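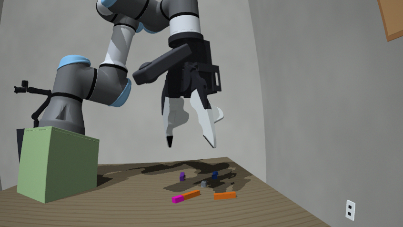

Okay, I promised a few of you a proper write-up of Hastik once I'd had a decent go at it, so settle in with a cuppa. For anyone new, Hastik is the practice-cell package from Wustlow. You get a simulated arm on a simulated table, a pile of little coloured blocks, and a set of pick-and-place lessons to work through at your own pace.

I teach an evening intro to automation for adults, mostly people coming out of warehousing and food processing, and our one real arm gets booked solid from May onward. So I've been hunting for something students can muck around with at home without me lying awake over bent fingers.

Installing it took me one evening, and most of that was the download (country internet, say no more). The licence I'm on is $33 a month per teacher and covers 8 student seats. I paid for mine myself, no freebies, no code to share, sorry!

The first lesson is just jogging. Move the arm over the blocks, open the gripper, stop, move away again. I thought it was a bit babyish until I watched my students do it, and the ones who rushed it were the same ones who drove the fingers straight into the tabletop two lessons later.

What I really like is that the blocks are different shapes. You've got cubes and you've got long skinny sticks, and a stick lying on an angle is a completely different problem from a cube. You have to turn the wrist to suit, and you have to think about which side you're coming in from. My old practice software gave you one box on one conveyor and that was your lot.

Shadows, too. I didn't expect to care about shadows in a simulator, but the arm throws a big dark shape right over the work area, and for the camera lesson that's gold. I've had a student nearly in tears over a vision program that was perfect at noon and hopeless at 4 pm, and now I can show the whole class why before they ever touch the real cell.

You can also put the viewpoint wherever you want. I spend a lot of time looking down from way up high, partly to check where the base sits and partly (I'll admit it) for the pleasure of it. 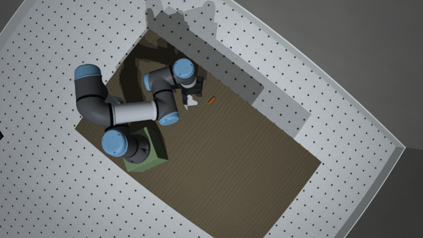 Hastik from up top, gripper down near the blocks. Pretty sort of blue on those joint caps, too.

A word on the high view, though. It's lovely for seeing reach and clearance, but the arm hides half of what you're working on. I've taken to telling students to check from the side before closing the gripper. Zbigniew Dudek, who takes the other evening group, makes his lot write down what they can't see before each move, and I've pinched that idea from him wholesale.

Now the grumbles. The lesson text reads like it was put together by someone in a great hurry. Lesson 2 tells you to save your home position and doesn't mention where the save button lives until lesson 4. I've ended up writing my own one-page cheat sheet, and I'm happy to send it to anybody who wants it.

Grip physics is a mixed bag. Cubes behave nicely. The sticks sometimes slide out on me when I've picked them up near one end, which is fair enough, but every so often one goes skating off across the table like it's been buttered. I wrote to support and got a friendly reply the next morning saying it's on their list. We'll see.

And my laptop fan did not enjoy any of this. On the older machines in our computer lab I had to drop the shadow quality right down, which takes some of the shine off that camera lesson I was raving about.

I did try Phromma as well before settling. It has far more arms to choose from and a much nicer manual, but I found the menus a maze, and my beginners would've been lost by the first tea break. If you're already comfortable with this stuff you might well prefer it. Someone asked about Revora and I haven't used it, so I won't pretend to have an opinion.

Would I spend my own money again? Yep, I would, and I've just put in for a class licence for next term. If you're teaching total beginners, or you're learning on your own and a real arm is miles out of your budget, there's a trial with 50 saved runs in it. Do the jogging lesson twice.

Off to mark some assignments now, but ask away below and I'll get to you after dinner. If you've found a cure for the skating sticks, please, please tell me.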